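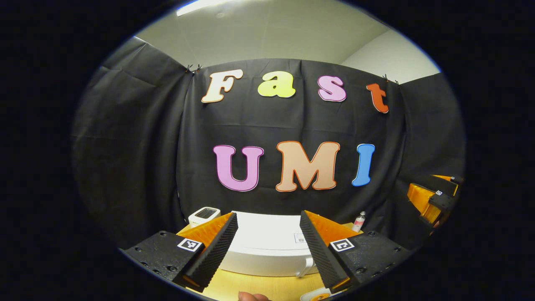

Sleep and Screens in Our Dorm: Final Project Report
Statistics in Daily Life, Koubek Hall group

What we wanted to know

Everyone in Koubek Hall complains about being tired, and everyone blames their phone. We wanted to see if the numbers back that up! Our group picked this topic in the first week and never once thought about switching.

How we did it

We put a short survey on the Kovwood student page and left it open for most of July. It asked for bedtime, wake-up time, minutes of phone use after 10 p.m. and a tiredness score from 1 to 5. We got 87 usable answers. A further 15 had to go, mostly people who typed the same time for going to bed and getting up (we would love to know how that works).

What we found

Late phone use and short sleep did go together, but the link was weaker than any of us had guessed. Noise was the big surprise – students on the street side slept less than students on the courtyard side, even when their phone habits looked the same. We redid that chart twice to make sure we hadn't mixed up the columns.

Coffee after dinner hardly mattered in our data. One of us is still arguing with this result.

Problems

Our survey only reached people who read the student page, and all the times were self-reported. We also forgot to ask about roommates, which was silly in a dorm full of double rooms.

Next steps

We'd like to run it again in Isach Hall, with a question about roommates and a proper noise reading on each floor. The blank survey and our cleaned-up table are in the class folder.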